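Planning and Budgeting for Automation Equipment
Unit 6: From Statement of Need to Purchase Request
Course coordinator: Bernadette Tierney

Purpose of this unit

Students will prepare a purchase request for a small robotic handling cell. The worked case is the Hiebert Centre, a residential kitchen that intends to automate the sorting and stacking of tableware after meals. The unit assumes that you have read the notes on depreciation and have your group's spreadsheet open.

6.1 Statement of need

A statement of need sets out the task, the volume and the conditions of work. It does not name a supplier. The Hiebert kitchen handles 466 pieces of tableware at the midday sitting, of which 258 are bowls. Groups that opened their draft with a product brochure last term were asked to rewrite it.

State the range of items as well as the total. A price obtained for one standard plate is of little use where the items differ in depth, rim and weight.

6.2 Categories of cost

Enter each of the following on its own line:

Arm and controller
Gripper, including spare pads and fasteners
Hand-held grippers for recording demonstrations
Guarding and floor fixings
Staff time for demonstration and labelling
Freight, duty and installation
Annual service

Demonstration work is the line most often left out. Under the Hiebert plan, 134 hours are set aside for it, and these are charged to the project and not to the kitchen's ordinary wages.

6.3 Comparing quotations

Two quotations are supplied with the case. Ornimeo offers the arm, gripper and first-year service at a single price. Roltivden prices each part separately and excludes freight. Adjust both to the same basis before comparing them. The Clarura software licence is renewed yearly under either offer and belongs in the operating budget, whichever supplier is recommended.

A quotation that lapses before the approval meeting must be reissued in writing. In the case, the Roltivden offer stands for 27 days.

6.4 Planning the demonstration stage

The budget for demonstrations should follow from the variety of tableware and surfaces to be covered. Nested bowls, tipped bowls and square plates each call for separate allowance in the schedule. Plastic and porcelain should be listed separately, as should patterned table coverings and plain ones. 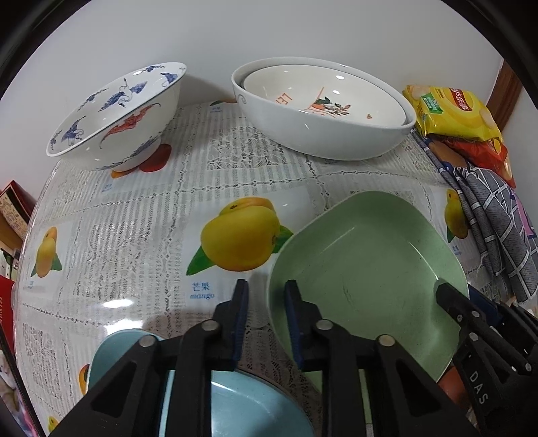
Hours are then assigned to each group of items, with a reserve for sessions that must be repeated. The reserve is to be shown as its own figure. Do not spread it across the other lines, where an approving officer will be unable to find it.

Replacement tableware is a consumable. It should be purchased from the project budget before the first session, and breakages recorded on the sheet kept with the equipment.

6.5 Work to be submitted

Each group will submit a one-page statement of need, a completed cost table and a recommendation of no more than two paragraphs. Submissions are due at the start of the Thursday tutorial. Questions about the Ornimeo service terms should be raised with Ms. Tierney beforehand, as tutors hold only the summary sheet.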